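Notes on a handling procedure for hand-held grippers

26 July 2020

The second revision of our working rules is finished. Dulce Cárdenas drafted the first at Teltard in January, and most of it survives. The main change is that marker checks now come before jaw checks. A marker that has shifted on its mount spoils every pose recorded after it, whereas worn jaw padding only spoils the grasp.

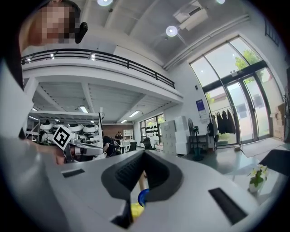

Padding is inspected at the start of each session and replaced after 3000 closures, or sooner if the ribs have flattened. Both operators log the check separately. The Helirier sheet allowed one signature for a pair, and I have dropped that.

Cables were the longest argument. The old text said "keep cables tidy", which cannot be audited. The new clause asks for slack at full reach and no crossing between left and right. With a marker cube on each gripper, a cable trailing down from the right and another running from the left to the floor, there are two separate runs to look at before anyone moves.

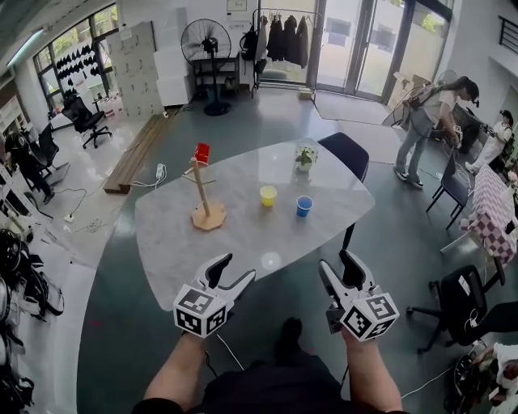 Object resets are covered in section 5. Every task sheet must give a start state in words that a second person can follow without asking. "Cups on table" fails. For a mug tree, the sheet has to say which cup is on it and how: red, upside down on top of the post, with yellow and blue upright to the right. Contreras would like a tolerance in millimetres as well. I have left that open until the Nullilach trial is written up.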